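Print this chapter | E-mail this chapter to a colleague

We use cookies to remember your place in the book. By reading on you accept this. Subscribe to the Jovik reader newsletter for new chapters.

CHAPTER 10

Folding: Towels, Flat Linen and the Trouble with Corners

Before you start

You'll want a table you can walk at least three sides of, one bath towel that's been washed a good few times, one tea towel, and a pair of jeans for the last exercise. Leave the fitted sheets in the cupboard. They get their own chapter and they deserve it.

I learned to fold from my grandmother in Ballarat, who did it in the air. She'd grab a sheet off the line, give it one crack like a stockwhip, and it would come down in quarters. I was nineteen before I found out that most people who fold for a living don't do it that way at all. My first job was in the back room of a hotel laundry called Prurkus (long gone now, there's a tyre place on the site), and on my first morning the supervisor watched me fling a bath sheet about for a while and then said, very kindly, "Love, there's a table."

So this is a chapter with a table in it. If you've come straight from Chapter 9 you'll have a basket of clean, dry, mixed linen beside you and you'll be itching to get it out of the way. Hold off for a bit. I want to talk about what a towel is before we talk about what to do with it, and I promise I'll keep it short.

What you're dealing with

Terry cloth has loops. You know this, you've dried yourself on them your whole life, but it matters a great deal on a folding table. Loops grip. Put a towel down on another towel and try to slide it and you'll feel the two of them hang on to each other. Put a cotton sheet on a cotton sheet and the top one skates off. Everything that's easy about folding towels (they stay where you put them) and everything that's annoying (they stay where you put them) comes from those loops.

The second thing is that a towel stops being a rectangle fairly early in its life. The woven band near each end shrinks at its own rate and the looped part shrinks at another, and you end up with a waist, or a flare, or one long side that's longer than its mate. Students get very upset about this. They line up two corners, look down to the other end, find the corners there don't meet, and assume they've done it wrong. You haven't! The towel did it, years ago. We fold to the middle and let the edges look after themselves, and I'll show you how in 10.3.

The third thing is the label. Find it first, every time. It's sewn close to an edge, it doesn't stretch, and it's the one bit of a plain towel that tells you which way round you've got it. When I taught the evening course with Bastien Barbier he used to make everybody call out "label!" before they were allowed to touch anything else. It was a noisy room. I still do it under my breath at home.

10.1 Setting up the surface

Any flat surface will do in a pinch, and I've folded on beds, on the tailgate of a ute and once on an ironing board in a caravan. But if you have the choice, pick a surface that's a different colour from the washing. White towels on a white bench are murder on the eyes. You lose the edge, you lose the corner, and after half an hour you're folding by feel and guesswork. A dark, plain top under pale linen shows you the whole outline at once, including the corner that's tucked itself under while you weren't looking.

Height matters more than size. Stand up straight with your arms relaxed and bend your elbows: your hands should land just above the tabletop. Too low and you'll feel it across the small of your back by the bottom of the basket. Too high and you'll be folding with your shoulders, and your neck will tell you about it in the morning.

Size matters a bit, though. A bath towel doesn't need to fit on the table fully opened out, as long as one half does. A square table is nicer to work at than a long one, because you can move around the corner and come at the cloth from its own side. Ibrahim Ezeani, who checked this chapter for me and has folded far more hospital linen than I ever will, disagrees. He likes a long bench with the basket at one end and the finished pile at the other, and he never turns the towel or himself. If you're doing 600 pieces a shift, listen to Ibrahim. If you're doing the family wash, please yourself.

Somewhere to put the things that aren't towels is a real help too. There'll always be a pair of jeans in with the linen. Have a box or a chair back within reach, drape them over it, and carry on. Don't stop to fold them in between. Changing from one kind of fold to another and back is what makes a small basket take all arvo.

10.2 Laying out

Now the part everyone skips. Laying out is the work you do before the first fold, and if you do it properly the folding itself takes next to no time.

Drop the towel on the table any old how. Find the label. Find the corner nearest to it and pull that corner gently away from the middle until the cloth is lying straight behind it. Then the next corner, going round whichever way feels natural (I go clockwise, Bastien goes the other way, we've never had a fight about it). Pull outwards, never across. When you drag a corner across the towel it picks up the loops underneath and brings a wrinkle along with it, and then you're chasing that wrinkle all the way to the far side.

When all the corners are out, put a flat hand down in the middle and smooth towards the edges. Light pressure. You're not kneading bread. The idea is to hold the centre still while the outside settles, and you'll find that if the centre is pinned down you can tug a corner quite hard without the whole thing travelling.
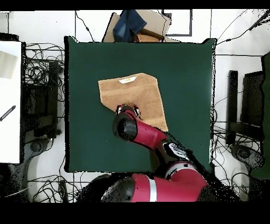
ODIDHOLM, July

Tan terry on a dark green top, and the outline is easy to read all the way round. The towel is spread but it isn't square yet: there's a bit of fold left in it and the edges wander. The label is up near the top edge, with the gripper down on the lower part of the cloth, near the centre. Have a go at working out which corner you'd take first. I'd begin with the top left, which is already pointing away from the middle, and leave the sloping right side until the top is straight.

You might well choose differently, and that's fine. What I'd ask is that you choose before you pull. Most of the mess on a folding table comes from tugging at whichever bit is closest and then having to fix what that did to everything else.

Try it yourself

Lay out the same towel 10 times. Ruffle it up in between, properly, like a dog's been at it. Don't fold it at all. By the last few goes your hands will have stopped asking your head for directions, and that's what we're after. Then do it with the tea towel and notice how differently it behaves. With no loops to hold it the cloth shifts when you breathe on it, and you'll need that flat hand in the middle a lot more.

A word on speed

People always ask me how fast they should be. When I started at Prurkus I was dreadfully slow, and I got quicker without trying, somewhere in my second winter. There was a fellow at the Lundgren laundry across the road who reckoned he'd folded 2,000 hand towels in a day, and he may have, but I saw his piles and I wouldn't have put them in a guest's bathroom. If you can lay out, fold and stack a basket of 30 without having to redo any, you're going along nicely and you can stop looking at the clock.

Words used in this chapter

Lay out: to open a piece flat on the table, corners away from the centre, before any fold is made.

Band: the flat woven strip near the end of a towel, without loops.

Face: the side you want showing on the shelf. On most plain towels either side will do, so let the label decide and keep it underneath.

Waist: the narrowing you get part way along an older towel.

Thirds: the fold we'll use for bath towels from 10.3 onwards. If you were brought up on halves and quarters, keep an open mind - it sits better on a narrow shelf, and the raw edges end up hidden inside.

10.3 The first fold

Start with the towel laid out and the label at the top. Stand at the long side. Take hold of the near edge at both ends, a hand's width in from each corner, and lift it only as high as you need to clear the cloth. Carry it two thirds of the way over and set it down. Then leave it alone for a second and look at it before you smooth anything. Is the new edge parallel to the fold? Then smooth from the fold outwards. If it isn't, lift and lay it again, because you can't push a crooked fold straight on terry, the loops won't let you.

Bring the far edge back over the top in the same way. You should now have a long, narrow strip with a clean fold down either side, and any waist or flare in the towel has disappeared into the inside where it can't bother you. Keep the strip where it is. We'll be turning up the ends in 10.4, and for that you'll need to move round to the short side of the table.

Print this chapter | E-mail this chapter to a colleague

Copyright Jovik. Page last updated 2018-08-27. Contact us | Back to top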